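Sorting the snack stash without losing a whole afternoon

I used to keep all our snacks in one giant tub at the bottom of the pantry. Chips on top, candy somewhere in the middle, and a layer of mystery crumbs I only met when we moved. After we got the place in Ernitthorpe I gave up on the tub and went to small open bins, and I am never going back!

Start by emptying everything onto a table. The floor works too, but your knees will complain and so will the dog. I set a timer for 30 minutes, put the radio on, and whatever isn't sorted when it goes off waits until Wednesday.
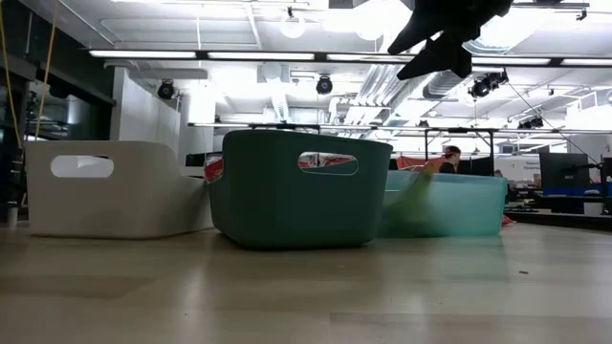 Bins with handle holes are the ones to buy. I tried the kind with a smooth rim first (Flollunness had them on sale) and kept dropping them on my toes coming off the high shelf. A cutout gives your fingers somewhere to go, and it doubles as a little window - look at the dark green bin and you can spot something red and white through the hole without lifting a thing. Mixing colors helps as well. One white, one dark green, one see-through aqua, and everybody in the house learns which one to grab. The see-through one is best for things that run out fast.

For the sorting itself, make piles before you fill anything. I put like with like, candy in heaps and cans off to the side, and I leave the bin in the middle so I can reach it from both ends. If a pile won't fit, you have too much of it. Take some to work.
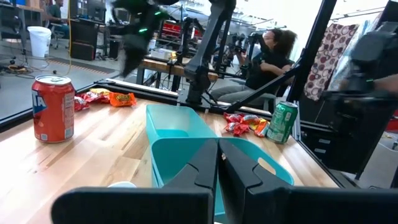 Cans go in last, or better yet in their own bin. A full soda can will flatten a peanut butter cup, and once chocolate gets into the corners of a bin it's warm water and an old toothbrush for you. Keep cans low in the pantry too - a bin full of them is heavy, and my top shelf from Brollell has a sag in it to prove the point.

Labels: I skip them. I bought a pack of 40 sticky ones from Srithong and they peeled off within the month. Masking tape and a marker have held up fine on the baking stuff, which is the only shelf where I get confused.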